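Calia Holidays chief operating officer to leave after booking system delays

Calia Holidays has confirmed that its chief operating officer, Senad Radulović, will leave the company at the end of August, four months after a troubled switch to a new reservations system.

The tour operator said in a short statement that the departure was by mutual agreement. It did not name a permanent replacement. Valbona Omerović, who runs the group's coach touring arm, Nyamweya, will take over the role in the meantime and keep her current job.

The new system, supplied by software firm Skiditz, was meant to bring package, coach and cruise bookings under one roof. Travel agents began reporting duplicate invoices and missing transfers within days of the changeover. Calia later said 1461 bookings had been affected, most of them for winter departures, and that 198 customers had been offered a full refund.
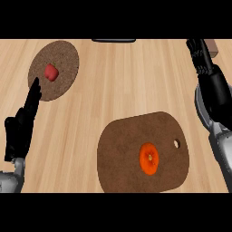
Agents contacted this week said the worst of it was over, but several were still waiting on commission. One agency owner with three shopfronts said her staff had gone back to confirming every hotel by phone - a job that takes up most of the morning.

Omerović told staff in an email that clearing the commission backlog would be her first priority. She also said the planned move of the Clonano cruise program onto the same system would be put off until next year. Clonano bookings will stay on the old software until then, and agents do not need to change their log-ins.

Calia employs around 1000 people and sells through its own website as well as independent agencies. It closed 18 of its own branches last year and moved most of those customers to its call centre.

Radulović joined the company from the airline sector and led the reservations project from the start. He did not respond to a request for comment.

The company said its summer brochure would be released on schedule and that deposits already paid were not affected by the changes.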